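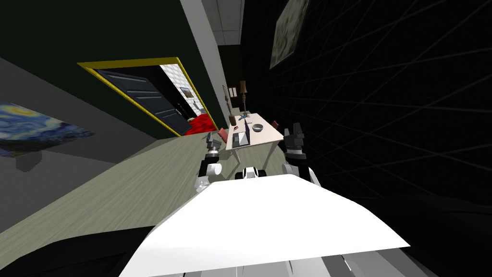 By the Stimard documentation team | Updated April | Section 4: Setting up your height-adjustable desk

4.1 Before you start

Put the desk where you intend to use it before you fit the control box. Once the cables are clipped in, moving it is a two-person job. Leave a gap of 10 cm between the back edge and the wall so that the mains lead is not pinched when the top goes down.

The Himholm and Palomino models use the same control box. If you have the Palomino, skip step 3 – the handset comes already fixed to the underside.

4.2 Connecting the control box

1. Slide the control box into the bracket under the desktop until it clicks.
2. Plug the leg cables into the sockets marked M1 and M2. Either leg can go in either socket.
3. Screw the handset to the front edge with the 2 short screws from bag C. Do not use the long ones, as they will come through the top.
4. Plug in the mains lead and switch on at the wall. The display shows four dashes.

CAUTION: Keep fingers and loose clothing away from the legs while the desk is moving.

4.3 First reset

The desk will not go up until it has been reset.

1. Press and hold the down button. The desk lowers slowly, stops, then rises a little.
2. Let go when the display shows 83. This is the lowest height in centimetres with the standard feet fitted.

Note: If the display shows E2, one of the leg cables is loose. Switch off at the wall, push both plugs home and repeat the reset.

4.4 Saving a height

Move the desk to the height you want. Press S, then a number from 1 to 4 within 10 seconds. To go back to that height later, hold the same number until the desk stops.

Check that laptop chargers and lamp leads are long enough to reach at full height before you save a standing position. The Faltska cable tray (sold separately) fits all models and needs no drilling.

CAUTION: Do not sit or stand on the desktop, or use the desk to lift anything other than what is normally kept on it.

4.5 Cleaning

Wipe with a damp cloth and dry straight away. Do not spray cleaner near the handset.

Continue to Section 5: Child lock and anti-collision settings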